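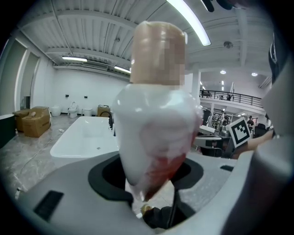 Veronika Fodor wrote in to ask why the refill notes in the last issue gave every quantity by weight when the bottles on her shelf are all marked by volume. She had measured out 400 ml of concentrated hand soap, found it came up short on the scale, and wanted to know which number to trust.

Trust the scale. Volume marks on household bottles are set for the product sold in them, at room temperature, with no foam. Thick soap traps air when it is poured, and the trapped air reads as product. A reading taken right after pouring can be well off from one taken the next morning. Weight does not change while the foam settles.

## Method for refills

1. Weigh the clean, dry bottle with its cap on. Write the figure on masking tape and stick it to the base.
2. Set the bottle on the scale and zero it with the cap off and lying next to the bottle on the pan.
3. Add water first, then concentrate. The reverse order makes more foam.
4. Close the bottle and turn it end over end. Do not shake.

For the Wernton concentrate sold at the Ostano counter, the ratio is 50 g of concentrate to 200 g of water. Larger batches scale directly. The sheet taped to the drum still shows the old ratio and will be replaced in February.

## Caps and pumps

Most leaks reported to us start at the liner, the thin disk inside the cap. Rinse it in plain warm water and check it for creases. Pumps need 3 full strokes of clean water before they go onto a new product, or the first doses will be mixed with the old one. Pumps that stick after this should be soaked overnight, then tried again.

Do not put food in any bottle that has held soap, even after washing. Do not mix leftovers of two different cleaners in one bottle.

Noémi Virág keeps the list of spare liners by neck size. Requests go in the book by the scale.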